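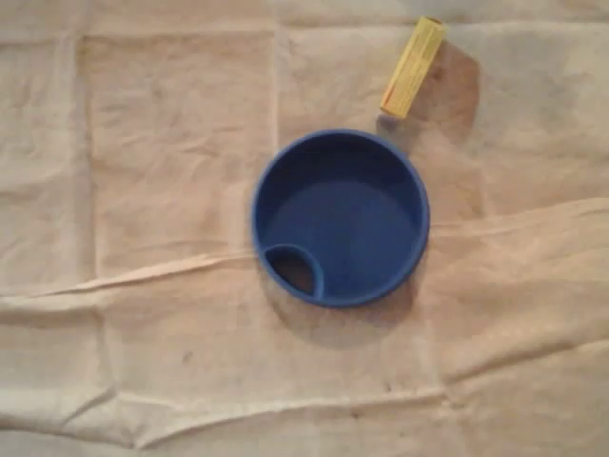
Figure 2. Round blue plastic lid on a beige cloth, seen from directly above.

4.2 What happens to throw-ins after the 68th minute

I went into this part of the study expecting tired legs to show up in the passing numbers, and they did, a bit. What I hadn't planned on was spending most of May looking at throw-ins. We had 1,162 of them logged from the Skeltholm league, all taken in the attacking half, and I ended up watching every one at least twice (the ones from Prantl's home games more often than that, as the camera there sits so low you lose the taker behind the dugout).

The first thing I noticed is that teams slow down well before they are protecting a lead. Up to the 68th minute a side that is level takes its throws at much the same pace as a side that is behind. After that the level teams drift. The full back waits for the center half to come up, the center half has a chat with somebody, and by the time the ball is in play the defense has set itself. Prantl did this in nearly every match I coded. Allico hardly did it at all, and I think that comes down to their wingers, who grab the ball themselves and throw it short.

I should say how I timed these. The clock starts when the ball crosses the line and stops when it leaves the taker's hands. If the ball went into the stand I still counted it, but I flagged it, and any throw that took more than 18 seconds was watched again to see whether an injury or a substitution was going on. Those with a clear stoppage were dropped from the pace comparison but kept in the possession one. That's a messy choice and I went back and forth on it.

Possession was simpler. A throw was kept if the throwing team made 2 passes in a row afterward. Quick throws were kept more often than slow ones, even when the slow ones were aimed at a tall forward — which surprised me, given how much training time the coaches told us they put into the long throw.

I reran the whole lot in Praveo on 2nd June after fixing a labeling error in the Allico away games. The pattern held, though the gap between quick and slow throws got a little smaller in the last ten minutes. Section 4.3 looks at goal kicks the same way.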